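Plinosstead Manipulation Software Forum
Board: Perception and Grasp Planning
Thread: Proposed change to segmentation defaults for cluttered bin picks

p_lema (Maintainer, perception)

Colleagues are asked to review the following before the June freeze.

The Kallen stack currently runs instance segmentation on every wrist frame and passes all masks above the confidence threshold to the grasp planner. In the toy workbench task this produces unstable targets once the gripper is close to the bin. Two masks covering one bolt will merge, split and merge again over consecutive frames, and the planner replans each time. In the latest set of 1,066 logged approaches, target switching during the final descent was the most common cause of an aborted grasp.

The proposal is as follows. The target mask would be fixed at the standoff pose. From that point to closure, the perception node would track only the fixed target and would report the remaining masks as obstacles. The planner would no longer be permitted to select a new target during descent. Failure to track for more than 700 ms would trigger a retreat to standoff and a fresh segmentation pass.

The wrist view from the task illustrates the kind of input the node receives at close range.

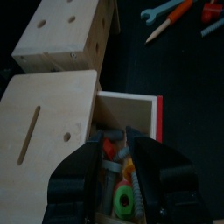
Wrist camera, toy workbench task: gripper fingers at the parts box.

The green nut and the long grey threaded shaft lie in the gap between the fingers. The present segmenter frequently assigns part of such a shaft to whichever neighbor it touches. The yellow-orange screw is a particular difficulty, as its head and its shaft differ in color and are often returned as separate instances.

Comments on the interface change are requested in this thread. Comments on model retraining should go to the Flemus thread.

Pendo Lema
Perception maintainer

gridlock_ik

I support the proposal in principle. I would ask that the 700 ms limit be made a parameter and documented with its units. We have had two incidents in which a timeout was entered in seconds.

mbozsik (Maintainer, planning)

I must record an objection to the central point.

Fixing the target at standoff assumes that the standoff view is the better view. For an open box with high walls that assumption is weak. At standoff the rim hides part of the contents, and the parts at the bottom of the pile are seen only in fragments. The close view is noisier, but it contains information that the standoff view does not. If the planner is forbidden to act on it, we shall have fewer aborted grasps and more failed ones. I do not regard that as an improvement.

The planner already applies a switching cost. It was set very low at the request of the Gallagher integration team, who wanted quick reactions to parts moving on a conveyor. The toy workbench task has no conveyor. I would suggest raising the cost for this task and leaving the interface alone.

Máté Bozsik

p_lema (Maintainer, perception)

Quoting mbozsik: "I would suggest raising the cost for this task and leaving the interface alone."

This was tried. With the cost raised by a factor of 2 the switching persisted. With higher values the planner held on to targets whose masks had already disappeared, and the arm descended toward a stale centroid. The cost is computed per mask identifier, and the identifiers themselves are not stable. When a mask splits, both halves receive new identifiers, and the planner has no record that either was ever the target.

mbozsik (Maintainer, planning)

I was not aware that both halves were given new identifiers. The interface document states that the larger fragment retains the original. If the node does not do so, the defect is in the node and should be corrected there before any policy is changed on the planning side.

p_lema (Maintainer, perception)

The interface document is correct as to intent. The behavior changed when the association step was moved ahead of the depth filter. I accept that this should be filed separately and have done so.

I do not agree that the correction removes the need for the proposal. A fragment that keeps its identifier may still have a centroid well away from the original. For a long shaft lying diagonally, the larger half can place the grasp point close to one end.

tol_stackup

A question from the application side. We run this task with two parts areas: the box, and a loose area on the dark mat where the wrench and screwdriver are placed. On the mat the items are mostly well separated and we see very little switching. Would the fixed target apply there as well? Our operators sometimes nudge a tool during the approach, and the present behavior follows it without trouble.

p_lema (Maintainer, perception)

Tracking would continue during descent, so a nudged tool would still be followed. Only the choice of target would be fixed. A nudge large enough to break tracking would lead to a retreat.

gridlock_ik

On the retreat itself: what prevents a loop? If segmentation at standoff selects the same bolt each time and tracking is lost each time, the cell will cycle until it is stopped by hand. I request a limit on attempts per target, with the region marked as deferred once the limit is reached.

mbozsik (Maintainer, planning)

I agree with gridlock_ik. Deferral belongs in the planner and I am willing to write it.

I also wish to offer a compromise. Permit one reselection at a defined checkpoint in the descent, above the rim of the container, and none after it. This retains some benefit of the nearer view and removes the late switching. The checkpoint height would be taken from the container model where one exists.

tol_stackup

We do not have a container model for our box. It was built in our own shop. Please do not make the model mandatory.

mbozsik (Maintainer, planning)

It would not be mandatory. Without a model the planner would use a fixed height above the highest measured point within the region of interest. That will be conservative for a shallow box, but it is safe.

p_lema (Maintainer, perception)

The single checkpoint is acceptable to me, subject to measurement. I propose that both variants be replayed against the same logs and then run on hardware for around 800 approaches each, with the identifier defect corrected in both. Aborted and failed grasps are to be reported separately, in view of the concern raised above.

The timeout will be exposed as track_loss_timeout_ms. The attempt limit will be owned by planning.

gridlock_ik

Please also record the number of retreats for each target. A grasp that succeeds after many retreats should not be counted the same as one that succeeds at once.

mbozsik (Maintainer, planning)

Agreed. My objection to the original text stands until the hardware results are posted. I have no objection to the test plan.

p_lema (Maintainer, perception)

Noted. The thread remains open. The replay branch will be available to reviewers once the identifier correction has been merged.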